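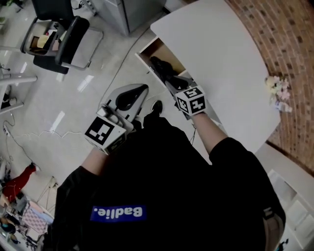
4.2 Aufnahme von Demonstrationen mit Handgreifern

Eine Episode umfasst genau eine Teilaufgabe, z. B. das Greifen eines Gegenstands in einer geöffneten Schublade. Die Pose beider Greifer wird aus den Markerwürfeln geschätzt. Mindestens eine Würfelfläche muss dabei für die Kopfkamera lesbar bleiben.

Pro Teilaufgabe sind 50 Episoden aufzunehmen. Nach jeweils 4 Episoden ist die Ausgangslage des Objekts zu ändern. Episoden mit Markerausfall über 2 s werden verworfen; im Datensatz Hesgate blieben so fast 90 % erhalten.

Zur Posenschätzung vgl. Skript Kaneko, Kap. 3.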